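Workbench Tips: Getting Sensible Results When You Swap Grippers

Posted July 8, 2023

I've had three different sets of fingers on the little arm in my workshop since March, and I've made every mistake you can make comparing them. So this page is the stuff I wish I'd had taped to the wall when I started. It's mostly about the bench and the habits, because the fingers themselves you'll have opinions about within an hour (I sure did!).

Mark the table first

Painter's tape is your best friend. I lay down a square for the target and a little cross where the arm's base sits, and I don't peel anything up until I'm done with that set of fingers. Dark blue shows up nicely on pale wood. Press the corners down with the back of a spoon or they'll lift by lunchtime and catch on everything.

If the tape leaves gunk, a drop of cooking oil on a paper towel, wait a few minutes, then dish soap. Works on the kitchen table too, which is where I did my first tests before I got politely evicted.

Use plain wooden blocks

Buy cheap painted cubes and use the same ones every time. I started out with whatever was in the drawer – a tape measure, a lemon, a box of matches – and I couldn't tell you a single thing I learned from it. Blocks get scuffed and the paint goes a bit shiny where you handle them a lot, so wipe them with a barely damp cloth and let them dry before you go again.

Oh, and put a number on the bottom in pencil. Two red cubes are never quite the same size.

Watch the glare

My bench is light wood under bright lights and the wrist camera hates it. Whole patches of the table go nearly white. I've tried a gray bedsheet, baking parchment stuck over the lamp (only with a cool LED, please!) and just turning one light off. Turning one light off won. Then I lock the exposure in the camera software and leave it alone, or the second set of fingers gets a brighter table than the first and you end up comparing lamps.

Screws

Snug them, run 13 picks, snug them again. New fingers always settle a little on mine. I keep the hex key on a magnet stuck to the shelf bracket, and a dab of nail polish across each screw head and onto the plate shows me at a glance if one has crept.

Soft fingers or stiff ones?

The stiff pair I got from Flivach is quick and tidy if the block is square to the gripper. Turn the block a bit and it gets shoved around before it's held. The curvy orange ones are much more forgiving, and I did 156 picks with each before I let myself decide. I kept score on the back of an old seed catalog, one tick per pick and a circle for a drop. Low tech, but I can still find it! 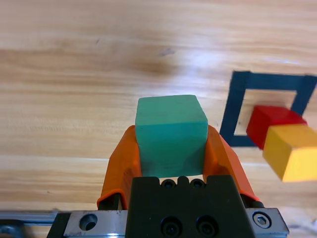 Lindiwe Zulu wrote in to say I should be testing the release as well as the grab, and that her soft fingers hold on to a light block a hair too long and set it down crooked. I hadn't been scoring that at all, so there's now a second column for where the block lands against the tape.

Cleaning the fingers

Warm water, a little dish soap, an old toothbrush for the ribs along the edges. Skip the furniture polish anywhere near the bench. I did one whole evening with it on my hands and had to throw out the results.

Next up is the stiff pair again with a strip of bicycle inner tube glued on. I've cut the strips, and the glue says overnight.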